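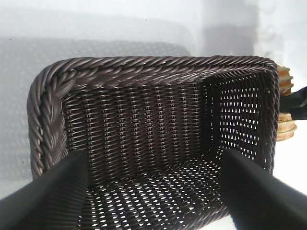

1/ Progress thread for the capstone manipulation project, Kirkegaard lab section, Thu 30 November. Task this half of the term: pick an object off the table, place it in a woven basket, release, retract. No teleop during scored runs.

2/ Team is Svenja Mayrhofer on control and calibration, me on perception and logging. Arben Perić supervises and signs off on the test protocol. The project is called Durach. The repo has the same name, so stop searching for "basket-bot".

3/ Current dataset: 400 demonstrations, all recorded by hand guiding the arm. We dropped 43 of them after review. Most of those had a timestamp offset between the wrist camera and the joint log. A few were bad demos by me.

4/ The offset came from the logger, which stamped each image when it was written to disk. Under load the write queue backs up. Stamping now happens at capture. If your team copied our logger before last week, pull again.

5/ Why a basket and not a plain bin: the rubric asks for one container with non-uniform geometry. An open weave qualifies. The walls let light through in small points, and a depth sensor handles that badly.

6/ In our depth maps the floor of the basket comes back as a mix of basket floor and table surface. Averaging the two gives a plane that does not exist. The first placement policy aimed for that plane and pushed the object down past it.

7/ Fix for that: we no longer estimate floor depth from the sensor at all. We fit the rim, take the known basket height, and subtract. Crude, but the error is now smaller than our joint backlash.

8/ Rim fitting has its own problem. The rim on this one is a thick twisted cord along the far side and a fatter braid on the left. A constant-width rim model pulls the fit toward the braid. Svenja added a separate width parameter per side.

9/ The shadow is the other item. On a white table under strong light, the basket throws a gray rounded rectangle of its own next to it. The segmentation network labeled that as container in early runs. Two containers detected, one of them flat.

10/ We tried a diffuser over the lamp first. It softened the edge of the shadow and made the mask worse. Then we relabeled a subset with shadow as its own class. That worked, at the cost of one weekend.

11/ Finger clearance. Both fingers have to be inside the rim at release or the object catches on the cord. The approach is now aligned so the fingers open along the long axis of the basket. Before that we allowed any yaw and the planner liked the diagonal.

12/ The fingers are black and the basket is dark brown. Color thresholds are useless here. If you are masking the gripper out of the wrist view, use the kinematics and a rendered silhouette. Leave a margin for blur on the finger closest to the lens.

13/ Someone from the Jomport team asked whether we force-check contact with the floor. We do, on motor current only. The threshold is set high to avoid false triggers from cable drag. Not suitable for fragile objects and we do not claim otherwise in the report.

14/ Open issues, in the order we plan to take them:
- release sometimes triggers while the wrist is still moving
- camera exposure locks on the white table and the inside of the basket goes dark
- calibration file is loaded by path, not by hash

15/ On exposure: fixed settings beat auto in every comparison we ran. Pick a value for the inside of the basket and let the table clip. There is nothing on the bare table the release policy needs.

16/ Arben wants the scored runs done with the basket shifted and rotated between attempts, positions drawn from a list we have not seen. Fair. Our training positions cluster near the center of the table, so expect the score to drop.

17/ Demo day is in January at Delstead. Logs and the cleaned set go up before then. The dropped demos will be in a separate folder with the reason for each, in case another team wants to test a sync check on them.

18/ Next post after the exposure change is merged. Questions about the rim fit go to Svenja, questions about the logger go to me.

Related threads
Durach: hand-guided demos, what we record and at what rate
Durach: wrist camera calibration notes
Jomport team: sorting task, first scored runs
Delstead demo day: table sizes and power

Contact | Copyright | Back to top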